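### 4.2 Sleeve length and reported comfort in shared indoor workplaces

Clothing insulation was the second variable in the survey. Most earlier work on thermal comfort assigns one insulation value to a whole building for a whole season, usually a winter value and a summer value. We asked people what they had on when they filled in the form. The form went to 52 workers at two sites, the Filtora packing hall and the Ingvarsson drawing office, and 49 returned it complete. The three incomplete forms were left out of the analysis.

Respondents marked their upper-body clothing from a short printed list: sleeveless top, short-sleeved shirt, long-sleeved shirt, sweater, jacket. They could mark more than one. They then rated the air around them on a seven-point scale running from cold to hot, and said whether they would like it warmer, cooler or unchanged. Both sites were surveyed in April, when the heating was still on in the morning and was switched off at noon.

The two sites differed more in clothing than in air temperature. At Filtora the short-sleeved shirt was the most common answer, and sweaters were mostly marked by people whose stations were near the loading doors. At Ingvarsson the long-sleeved shirt was the usual choice, often with a sweater over it. Desk workers there asked for warmer air more often than the packers did, although the thermostat settings were the same. Activity level explains part of this gap - packing is light standing work and drafting is seated - but a difference remained when we compared only the seated staff at both sites.

Bare forearms need separate mention. The standard tables treat a short-sleeved shirt as one garment with one value, whatever the wearer is doing. A person who works with the arms held out from the body loses heat from the forearm faster than a person whose arms rest on a desk. Items worn at the wrist cover little skin and were not given a value of their own (Figure 2).
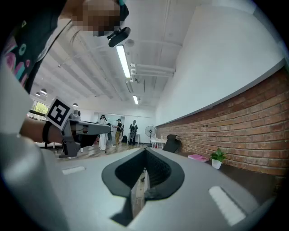
**Figure 2.** Short-sleeved T-shirt with bare forearm and black wristband. *Photo: Irén Vida.*

Rivas proposed a correction for arm position in his notes on the pilot study, and we applied it to the standing group only. It moved the predicted vote slightly toward cool and brought it closer to the reported votes for the Filtora staff. We did not apply it at Ingvarsson, where the forms gave no information on posture beyond "seated."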